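Adeck Laundry > Staff manuals > Folding cell > Section 3: Working alongside the arm

July
Written by Yakubu Shehu, linen room
Reading time: 4 minutes

3. Working alongside the arm

Read this before your first shift with the folding cell. The supplier, Brirov, has its own manual, which runs to 976 numbered paragraphs and assumes you have nothing else to do. I was asked to write the short one for people who handle cloth all day and would like to go home on time.

The arm picks up a piece of cloth, spreads it and folds it. We were told it would free us for more interesting work. So far the interesting work has been putting things back where it can reach them. Judge for yourself after a month. In the meantime these are the steps.

3.1 Before you start

1. Check that the red stop button is out and that you can get to it from where you stand. If a trolley is in the way, move the trolley.

2. Walk the area and look for bags, leads and stools. Anything that can be hooked by an arm or tripped over by you goes back against the wall.

3. Sort the cloth by hand. The Wevus software has a sorting mode. Leave it switched off. It was tried for a fortnight and we ended up sorting its sorting.

4. Take out anything with buttons, cords or a loose hem. Those are still folded by people.

5. Sign the sheet with your name and start time. Write the time you really started, including any waiting for the screen to load.

Note: the job card limits a batch to 620 grams. Weigh it. A heavy batch is accepted without a warning and then abandoned halfway through, and the screen reports it as complete.

3.2 Picking up

1. Put one piece down at a time. Crumpled is fine, and the trainers prefer it.

2. Step back behind the line and press START.

3. Watch the fingers as they close. You want cloth between them and nothing else. A good hold is near an edge or a corner. A hold in the middle gives you a lump.

4. If the fingers close on air, let the arm try again. It is allowed 3 tries.

5. After the last try it stops and calls you. Press HOLD before you go in, every time, even if it looks still. 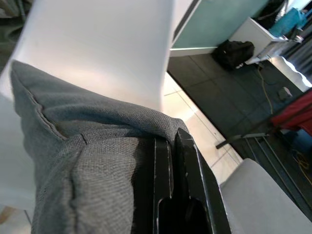
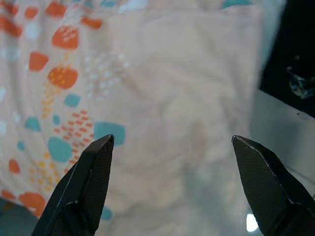
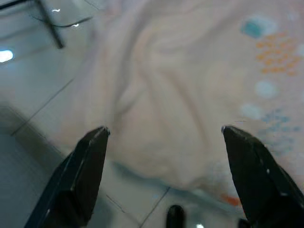
Cloth and gripper at different moments of the work.

Caution: never pull on cloth the arm is holding. It does not know the difference between you and a snag, and it may pull back. Press HOLD, then OPEN, and take the piece once the fingers are apart.

Caution: HOLD is a pause. It does not cut the power. For anything involving your hands near the joints, use the red button.

3.3 When it gets stuck

1. Press HOLD.

2. Read the message on the screen. "Low confidence" means it can't find an edge. "Path blocked" means something is in the way, or that it thinks so.

3. For low confidence, open the fingers, lift the piece clear and lay it down again with one corner showing.

4. For a blocked path, move what you can see. If you can't see anything, press RETRY once. If the message comes back, fold the piece yourself and carry on.

5. Log the stop. Put what happened in your own words. The drop-down list only offers "operator error", "fabric error" and "other", and I would ask everyone to use "other" until there is a choice that mentions the machine.

Note: patterned cloth and very pale cloth seem to me to give more trouble than the rest. Brirov disagrees. Log it anyway, with the pattern.

3.4 What changes in your job

The Meijer presses took the heavy lifting out of the sheet line and I don't know anyone who wants it back. I can't say the same for this yet. Folding small pieces was the part of the shift when you could sit down and talk. Minding the arm is done standing up and you can't look away for long.

You should know where you stand on these points:

- You are not timed against the arm. If a supervisor quotes its rate at you, ask whether the stops were counted.

- Minding the cell is a task of its own. You should not be given a second one to do while you watch.

- You may fold by hand whenever the arm is down. You don't need permission.

- Breaks are not moved to suit a batch. Press HOLD, finish with the red button and go.

3.5 Shutting down

1. Let the current piece finish, or take it out as in 3.2.

2. Press PARK and wait for the arm to stop moving.

3. Press the red button.

4. Check the folded pile by hand. Refold what needs it and write the number of refolds on the sheet. This column is often left blank and it is the only one I ever want to see.

5. Leave the sheet on the clipboard for the next shift. Questions about this section come to me. Questions about the software go to the Wevus help line, which opens at 10 am.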